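How does a robot know where to put the plug? 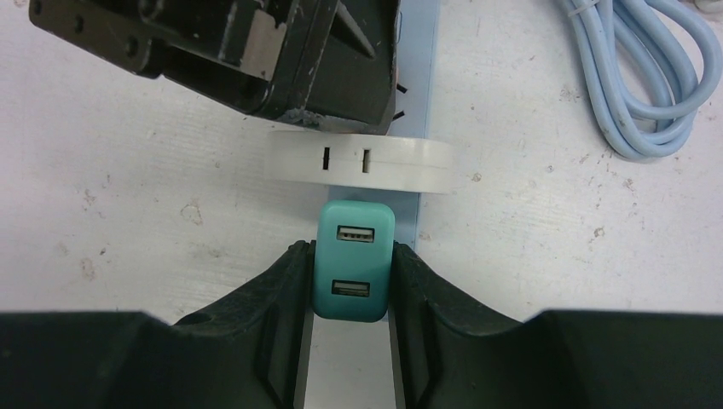
Kurnetus
Writer, Plostau Young Readers' science pages
17 October 2024

You have plugged in a charger. You did it while talking, probably, and possibly while eating toast. A robot can do it too, but it needs a computer program, a lot of practice and no toast.

The robot in the photo has two black fingers and a teal charger pinched between them. Its camera sits close to the gripper, so you are seeing the job from the robot's side. The round white thing past the charger is a power socket. Getting one to meet the other is the software's problem.

First job: looking

To a computer, a picture is a big grid of numbers. Each number says how bright or how colourful one tiny dot is. Nowhere in the grid does it say "socket, over here". The part of the program that works this out is called perception, a grand word for noticing things.

Ours is called Kulero. It was shown 2,000 pictures with the sockets already marked, until it got good at finding them in new ones. In its early days it also found sockets in a shirt button, a biscuit and the moon.

Second job: planning

Now the program knows where the socket is, it has to choose a way to get there. The shortest way is a straight line. Straight lines are lovely until there is a cable in them.

So the planner, which is called Somogyi, tries out paths inside the computer first. It might dream up 23 of them, throw out any that bump into something, and keep the best of the rest. If a path goes wrong in there, all that gets broken is some sums.

Third job: moving

A robot arm bends at its joints. An arm with 6 joints has 6 motors to boss about, and they must all agree on where the hand is going. The part that gives the orders is called control.

Control checks its work again and again, many times a second. Am I where I meant to be? No? Left a bit. Am I there now? It is like a very short car journey with a very annoying passenger.

Squeezing matters as well. Grip too softly and the charger slips. Grip too hard and you need a new charger.

What if it misses?

It often does. A good program expects this, so it backs off, takes another look and has another go. It doesn't sulk, as nobody has written the code for sulking.

Try it yourself

Ask a friend to shut their eyes and hold a spoon. Put a mug on the table. Now guide the spoon into the mug using only these words: left, right, forward, back, up, down and stop. That is 7 commands, and you will want more by the second go.

Then swap over, and find out how the robot feels.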